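Fui ver a Gronow num dia de portas abertas e voltei com mais perguntas do que levei

A fábrica de bancadas de cozinha da Gronow, em Herham, abre ao público uma vez por ano, em março. A visita é gratuita, dura 3 horas segundo o folheto (a minha durou menos de duas) e termina, como seria de esperar, na loja. Ando há meses a adiar a renovação da cozinha e fui com a ideia de perceber por que razão dois orçamentos para a mesma bancada em L podem ter entre si uma diferença de 2647 euros. Continuo sem saber.

À entrada deram-nos um colete, uns protetores de ouvidos e um autocolante com o nome do grupo. O parque de estacionamento estava cheio às nove e meia, e a fila para o café da receção era maior do que a fila para a visita. Começámos pelo armazém das placas, a parte de que mais gostei. As placas estão guardadas na vertical, encostadas a cavaletes, e ao vivo a pedra tem manchas, veios tortos e zonas baças que nos catálogos nunca aparecem. O guia garantiu que o cliente pode escolher a placa exata que vai para casa. Perguntei se isso valia para todas as gamas. Valia para a gama alta. Nas outras escolhe-se «a referência», o que na prática quer dizer confiar.

Seguiu-se o corte, visto de trás de um vidro. Muita água, muito barulho, pouca explicação. Uma senhora do grupo quis saber para onde vai a lama do corte e a resposta foi que é «valorizada». Ela insistiu, com toda a razão, e ficámos a saber que uma empresa chamada Grorau a vem buscar. O que a Grorau lhe faz depois já não era assunto da visita. 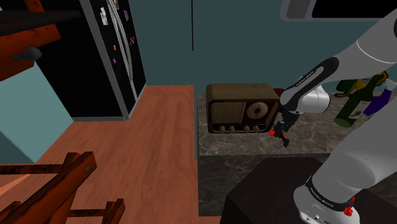

O momento alto, pelo menos no programa, era a apresentação da Tuliline, a nova linha de superfícies com acabamento selado. Prometem que dispensa manutenção durante muitos anos e que aguenta um tacho a 200 graus pousado diretamente em cima. Havia uma amostra para experimentar, mas a experiência consistia em deitar vinho tinto e limpá-lo logo a seguir com um pano. Isso a minha bancada velha também faz. Gostava de ter visto a mesma mancha na manhã seguinte, ou o tal tacho. Quanto à garantia, pedi o texto completo e deram-me um resumo com letra simpática - o documento inteiro, disseram, segue com a encomenda.

O preço da Tuliline começa nos 327 euros por metro linear, sem recortes para o lava-loiça, sem rodapé e sem montagem. É um «desde» daqueles que ninguém paga. Fiz as contas com as medidas da minha cozinha no verso do folheto e desisti a meio, porque o valor do recorte da placa só se sabe depois da visita do medidor.

Nem tudo foi mau. A secção de polimento manual, já quase no fim, valeu a deslocação: dois operários a acabar uma aresta com uma paciência que não vi em mais lado nenhum do edifício, e dispostos a responder a tudo. Um deles disse-me que, para quem cozinha muito, escolheria um acabamento mate e fugiria das cores muito escuras, por causa do calcário. Foi o conselho mais útil da manhã e não custou nada.

Para quem quiser ir no próximo ano: levem sapatos fechados, cheguem antes das nove e peçam a tabela de recortes logo à entrada. Eu pedi-a à saída e ainda estou à espera do e-mail.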